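9 Mar 2025

Tomato bench notes, harvest sort, second pass. Writing this fast before I forget which crate was which.

Cletano came in first, 854 g total off the south row. Less than I wanted but the skins are holding. Nargate after that, much smaller lot, lots of the yellow ones still firm at the shoulder. Gape not picked yet, leave it till the end of the week, it goes mealy if you rush it and I rushed it last time.

Sorted by color on the table by the window. Trays are the usual shallow cardboard ones, pencil on the bottom for row and date. PLEASE write on the floor of the tray and not on the side wall, the sides get handled and it rubs off. Had two trays in the cold corner with nothing legible on them at all, those are now in the "eat" pile. Annoying, one of them was probably Mirnach and I have hardly any Mirnach to spare.

Color stages as I'm using them today:
green / breaker - not sorted, stays on the vine
amber - hold, check again in two days
orange - hold, check tomorrow
red - taste and cut for seed
olive or brown shoulder - ripe for the dark types, DON'T wait for red, it won't come

That last one keeps tripping people up incl. me. The brownish ones look unripe next to a red cherry. Squeeze, don't look. If it gives a little it's done.
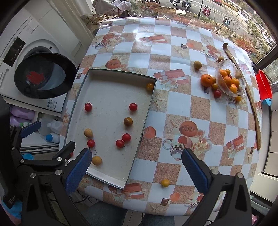

Stems: leave on if they want to stay on, don't pull. Pulled ones split at the scar and then the fruit flies find them by the afternoon. Anything split goes straight to the seed jar.

Tasting, short version. Cletano red: sweet, a bit flat, good skin. Cletano amber: sour, wait. Nargate yellow: best thing on the table, almost like a plum, thick skin though. Mirnach: one fruit only, smoky, would like more than one fruit before I say anything. Spat out one tan one that was way too soft, no label, see above.

Rinsed with water between bites, cracker every few. Citrus is for the break and for resetting the palate at the end, not in the middle. An orange halfway through kills everything after it, I had to redo three Nargates. Also citrus in the same bowl as tomatoes is a pain when you're grabbing without looking. Keep them seperate next time, or at least cherry types in their own dish.

Seed: 40 saved from Cletano, fermenting in the small jar, lid loose. Started 9 am, stir tonight. Nargate jar next to it, not counted yet. Labels on the jar AND the lid, lids get swapped when they're washed.

Water for rinsing the seed, 500 ml per jar is plenty. Used twice that last time and lost half of them down the sink through the coarse sieve. Fine sieve is in the left drawer now, put it back there.

Checkered cloth stays on, it wipes clean and the juice doesn't get in the wood. It does slide tho. Clips at the corners would fix it, we have clips somewhere. The squares are no good as a backdrop for judging color, move to plain white paper for anything you want to compare. Did that for the ambers and changed my mind on four of them.

To do
- stir jars tonight and again in the morning
- recheck orange stage tomorow, amber the day after
- more trays, flat ones
- pick Gape when it's ready and not before
- ask about the scale, reads 2 g heavy since it was moved

Mirnach seed goes in its own envelope even if it's only a pinch.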